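Ticket 139
Product: Ovano two-arm desk kit, evaluation unit
Opened by: Wendaten
Assigned to: Besson support
Opened: May 2019
Status: Waiting on customer
Subject: Right gripper lets go of thin pieces before release point

Customer report
We have the Ovano kit on trial and are running the clear-the-desk task with scraps. The left arm does what we expect. The right arm closes on a piece, lifts it, and opens again partway through the move. The controller logs "grip lost" and goes back for another pick. It does not happen with the wooden test blocks that came with the kit. We have power cycled and rerun the homing routine. No change. We would like this sorted before we decide on buying.

Besson support, reply 1
Please send the controller log and the grip settings for both arms. Also tell us which version of Viroline you have on the control PC. The February release changed how grip loss is detected, and units shipped before it need the settings file replaced by hand.

Wendaten, reply
Log attached. Viroline is the February release. We did not replace the settings file. The install notes did not mention it. Grip force is 40 on the left and 16 on the right. We did not set either of those ourselves.

Besson support, reply 2
The value of 16 is the old default for the right arm. The left was probably updated when the unit was checked before shipping. With the new detection, a low force on a thin piece reads as an empty gripper, so the arm opens and retries. Steps:

1. Stop the task and park both arms.
2. In Viroline, open Arms, then Right, then Grip.
3. Set force to 40 and save.
4. Load the replacement settings file (attached).
5. Home the right arm only.
6. Run the task again with the same scraps and send a new log.

Do not go above 49 with the standard fingers. The pads wear quickly past that.

Wendaten, reply
Steps 1 to 3 done. Step 4 gave "file locked by another user". Closed the second Viroline window on the other PC and it loaded. Homed the right arm. First run after that logged one grip loss. Second run logged none. We'd like to do a longer run before we call it fixed, and we want the missing step added to the install notes.

Besson support, reply 3
Install notes request passed to Ovano under this ticket. Leaving it open for your longer run. Please keep the force setting where it is until then so the logs can be compared.
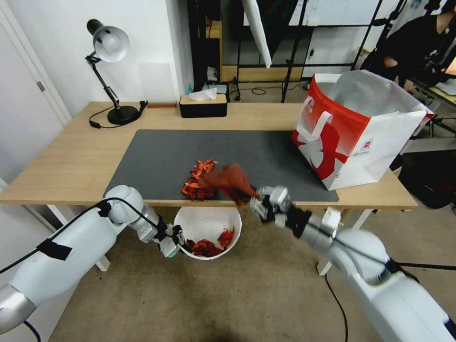
Sandrine Deschamps
Automation Technician, Wendaten

Right arm with a piece in the gripper over the mat, new settings loaded. Bucket is on the floor at the front of the desk. Log for the longer run to follow. Please copy Dorian Pons on replies, he has the trial paperwork.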